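Clekdale Shared Workshop, Notebook 4
Entry date: 2018-11-14
Subject: Finger pads and linkage, hand-held gripper

The replacement finger pads were fitted to the Lokard linkage this morning. Pivot pins were seated and checked for side play, and none was found. The opening was set with the 14 mm spacer. Print settings are unchanged from the previous set and are recorded in the Belkadi folder.

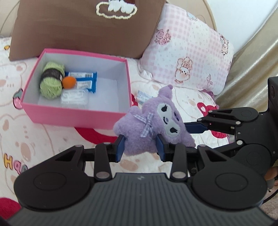
Pad stiffness remains the open item for this build. The present pads are to be kept until the cycle count reaches 1000; the counter stood at 243 at close of work. Soft goods are to be gripped around the middle, as with the lavender plush, and the tilt noted for each hold. Yarn balls are to be entered on a separate sheet.

Outstanding: order spare pins from Brirkatel; reprint the left pad in the softer grade before the end of November.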